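June 8, 2025 — posted by the Mekolura help desk

We use cookies to remember your settings. Accept or manage choices.

Section 4: Oiling and settling in your tabletop

Okay, the legs are on and the thing is standing up. Now for my favorite part! Set aside an afternoon, open a window, and put the Letesside oil somewhere you won't kick it (I've kicked it).

1. Wipe the top with a barely damp cloth and let it dry all the way.
2. Sand lightly along the planks, never across. I use the fine pad from the bag.
3. Pour a small puddle of oil and spread it with a lint-free rag, working one board at a time.
4. Wait 9 minutes, then wipe off whatever is still sitting on top.

Note: the seams soak up more than you'd think, so go back over them with a corner of the rag.

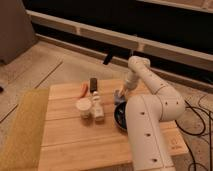

Pine top, boards running left to right.

5. Leave it overnight and do a second coat. Pine drinks the first one right up.
6. Keep hot mugs and wet plant pots off it for roughly 4 days. I know, I know — it's a long wait.

CAUTION: Oily rags can heat up and catch fire on their own. Lay them flat outdoors to dry, one layer, away from anything that burns. Please don't ball them up in the trash.

If a board cups a little in April when the heating goes off, don't crank down the screws. Loosen them a quarter turn, give it a week or so, and snug them again by hand.

Spare pads and oil are under part 102 in the Skatorbridge catalog.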